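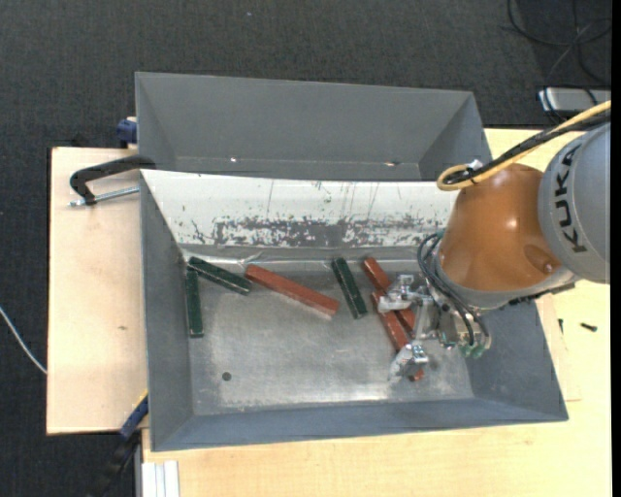 # Pan de calabaza con masa madre: informe del proyecto

**Autores:** Nnamdi Onyeka y Thu Đỗ
**Fecha de entrega:** 3 de mayo de 2026

## De dónde salió la idea

En diciembre Thu llevó a clase un pan de calabaza naranja, casi fluorescente, y desapareció en un recreo. ¡Teníamos que aprender a hacerlo! Lo que queríamos averiguar era cuánta agua se le puede quitar a la masa cuando el puré ya trae la suya.

## Lo que hicimos

Compramos una calabaza de 2257 g en el mercado de Numholm y la asamos entera, con piel (así se pela sola, una maravilla). Después de colar la pulpa toda la noche nos quedaron 982 g de puré, suficiente para todas las hornadas.

Probamos 2 masas con la misma harina y la misma masa madre, que se llama Perka y vive en la nevera de Nnamdi:

- **Masa A:** el agua de la receta original, más el puré.
- **Masa B:** un tercio menos de agua y el mismo puré.

## Resultados

La masa A se desparramó en la bandeja y salió una especie de torta, eso sí, riquísima con mantequilla. La B subió muchísimo mejor: corteza crujiente, miga tierna y un olor a otoño que llenó toda la cocina.

## Pendiente

Nos falta probar con nuez moscada y con calabaza cocida al vapor. También queremos repetir la masa B con una fermentación más larga en frío.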